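Paid participants wanted: home wall color and picture hanging study
Condetti Interiors Research, Stirnach office
Reference 3209

Condetti is looking for adults who rent or own a home and are willing to spend an evening telling us how they choose wall paint and where they hang things on the wall. The study runs through November. We have places for 173 people. You do not need any training in art, design or decorating, and we would like a good share of people who have never painted a room.

What the study is about

Most advice on wall color is written by people who sell paint or who decorate for a living. Much less has been written down about what ordinary households do. We want to know how people settle on a color, how long they live with a color they don't like, and what makes them finally put a picture up or leave it leaning against the baseboard for a year.

We are mainly interested in dark and strong colors: navy, royal blue, forest green, charcoal, deep red. Paint stores sell a lot of sample pots in these shades and far fewer full cans. We would like to find out what happens between the sample pot and the full can.

The second part of the study is about pictures. People with strong wall colors often tell us that they are unsure what to hang on them, how large it should be, and how high it should go. We will ask you to try out some arrangements and say what you think of them.

What you will do

There are two sessions. The first is at our Stirnach office and takes 3 hours including a break. The second is done at home, in your own time, and takes less than an hour.

At the office session you will:

Fill in a short form about your home, the rooms in it, and who decides on the decorating.

Look at painted boards under daylight lamps and under ordinary household bulbs, and sort them in order of preference.

Look at pictures of rooms on a screen and answer questions about the wall colors, the places where two colors meet, and the size and height of the pictures on the wall.

Hang framed prints on a test wall, using removable hooks, until you are satisfied with the arrangement. We measure the result after you have finished.

Take part in a group talk with five or six other participants. The talk is audio recorded. You may pass on any question.

For the home session you will get a packet of color cards and a tape measure. You tape the cards to one wall in a room you use every day, look at them in the morning and again in the evening, and write down your impressions in the booklet. You also measure the height of up to four pictures already hanging in your home. If you have none, write that down and skip the page.

About the rooms on screen

The screen part uses computer-rendered rooms as well as photographs. Some of the rooms are tidy and some are cluttered. In some you see a whole wall, in others just a corner. You will see each one for a short time and then answer a few questions. There are no right answers, and it is fine to say that you have no opinion.

Two views with a royal-blue wall:

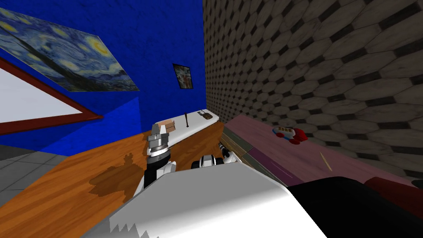
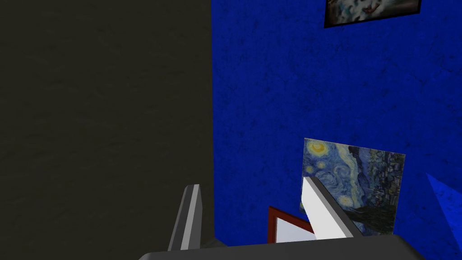
Do I have to repaint a room or buy anything to take part?

Nothing in your home needs to be painted, and there is nothing to buy. The color cards go up with low-tack tape that we supply, and you can keep the tape measure afterward.

Who can apply

You can apply if all of the following are true:

You are 18 or older.

You have lived at your current address for at least six months.

You live in Stirnach, Flondon or one of the towns on the bus line between them.

You can read and write English well enough to fill in a booklet.

You can lift a light framed print to shoulder height, or you are comfortable directing a member of our staff to hang it for you. If you use a wheelchair or prefer to sit, please tell us on the form and we will set the test wall up so you can work from a seated position.

We cannot accept people who work for a paint manufacturer, a paint store, a framing shop or an interior design firm, or who share a household with someone who does. If you left such a job more than two years ago you may apply.

Color blindness is not a reason to stay away. We would like to hear from color blind participants, and we have a separate set of questions for them. Please mention it on the form. Everyone takes a short color vision check at the start of the office session. It is not a medical test, and if you have concerns about your sight you should see an eye doctor.

Only one person per household can take part. If two people in the same home are interested, choose between yourselves before applying. We do ask some questions about how decorating decisions are shared, and the person at home who usually loses those arguments is as welcome as the one who wins them.

Payment

Participants who finish both sessions are paid by check or bank transfer, as they prefer. The amount is stated in the confirmation letter and depends on how far you travel. You are paid for the office session even if you decide not to do the home session. If you leave the office session early, you are paid for the time you were there.

We repay bus fares from Flondon when you hand in the ticket. Parking behind the building is free after 5 p.m. We cannot pay for child care. Older children who can sit and read may wait in the front room, where there is a table and a water cooler. Please do not bring toddlers.

Payment goes out after we receive your booklet. A prepaid envelope is included in the packet. Booklets with blank pages are accepted as long as you have written the reason on the page.

Where and when

Office sessions are held in the evening, starting at 5:30 p.m., on the second floor of the Mahmoud Building in Stirnach. There is an elevator at the rear entrance. The front door is locked at 6 p.m., so please be on time. If you are late, ring the lower bell and wait.

A few afternoon sessions starting at 1 p.m. are available for people who work nights. Tick the box on the form if you need one. We fill those places last.

The test room is kept a little cool because of the equipment. Bring a sweater. Coffee, tea and sandwiches are provided during the break, and you can list food allergies on the form.

Your information

Your name and address are kept apart from your answers. The answers are stored under a number, and the list that links the number to your name is destroyed once payments have been made. We do not take photographs inside your home and do not ask you to send any. The audio recordings are typed up with names removed and then deleted.

You can withdraw at any time up to the point when the list is destroyed. You do not have to give a reason. After that we no longer know which answers are yours and cannot take them out.

The results will be published as a short report. Participants who would like a copy can ask for one at the office session. We do not sell contact details, and applying does not put you on a mailing list.

How to apply

Pick up an application form at the Condetti front desk, at the Flondon public library or at the Stirnach post office counter. You can also ask for one by phone during office hours and we will mail it to you. Write reference 3209 at the top of the form.

On the form, please tell us:

Whether you rent or own.

How many rooms you have painted in the last five years. Zero is a perfectly good answer.

Which color, if any, you have always wanted on a wall and never used.

Which evenings you cannot come.

Forms are read in the order they arrive. We try to keep a balance between renters and owners and between the two towns, so an early form does not guarantee a place. We answer every application by letter, including those we cannot accept. If your plans change after you have been given a place, call us so that we can offer it to someone on the waiting list.

Renters sometimes ask if they need permission from the landlord. The cards and tape come off without leaving a mark on ordinary wall paint, so we have not found this necessary. If your walls are papered or freshly painted, use the small folding stand in the packet and set the cards on a shelf.

Applications close when all 173 places have been filled. People on the waiting list may be called on short notice up to the last week of the study.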